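Opinion | Home Storage
Reading time: 3 min

The Desk Cubby Is a Bad Container

A desk cubby has a floor, side walls, a back and a shelf overhead. On paper this makes it a storage unit. In use it behaves like a horizontal surface with poor access, and I think it should be treated as one.

The usual advice is to buy inserts. Zuvik sells a set of trays for this purpose, and Branatard makes a divider system with adjustable slots. I have used both. They work in drawers. A drawer moves toward the user and exposes its full depth from above, so a tray at the rear is as easy to reach as one at the front. A cubby is fixed. Every item behind the first row has to be reached over or around, usually at an angle, with the overhead shelf limiting how far the hand can be raised. Dividers make this worse by adding edges to clear.

My own test is simple. Take one cubby, leave it alone for 17 days of normal use, and then look at what has collected near the opening. The front zone fills with whatever was put down last. In most homes that means soft goods: cloths, pouches, bags. Soft goods have no fixed footprint. They spread until something stops them, and they hide small hard objects underneath.

Rigid and soft items should therefore never share a cubby floor without a barrier. The barrier does not have to be elaborate. A clear box with straight sides is enough, provided it is used for small things and is not itself stored empty or near empty. A box holding one bowl occupies the same floor area as a box holding twenty objects.

Paper is the second problem. Newspapers and magazines kept upright need support on both sides. With support on one side only they lean, and a leaning stack takes up more floor with every issue added. People then prop it with the nearest heavy object, which becomes part of the structure and can't be removed without a slide. Lay the stack flat or move it out.

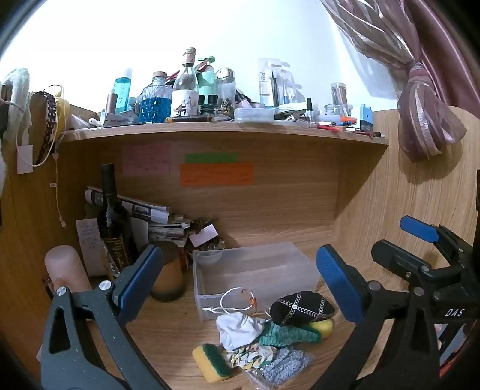
What the back wall is for

The wine bottle and the newspapers on the left are the support problem in its ordinary form. The back wall is doing better work. Notes stuck there take no floor area, stay in view and can be changed in seconds. I would put any loose handwritten sheet up there too, before buying a single organizer.

Cleaning supplies are the category I would remove first. Sponges and dish cloths belong near water. Kept at a desk, they get separated from the place of use and are bought again. I found 3 unopened packs of Nutico sponges in my own desk in July, all purchased for the kitchen.

The shelf above deserves the same scrutiny. Toiletries drift upward when the floor is full, and a crowded top shelf is usually a sign that the space below has failed. Clear the floor first, then the shelf.

Filed under: Storage, Desks, Small Spaces
Contact | © Cervantes Home Review | Back to top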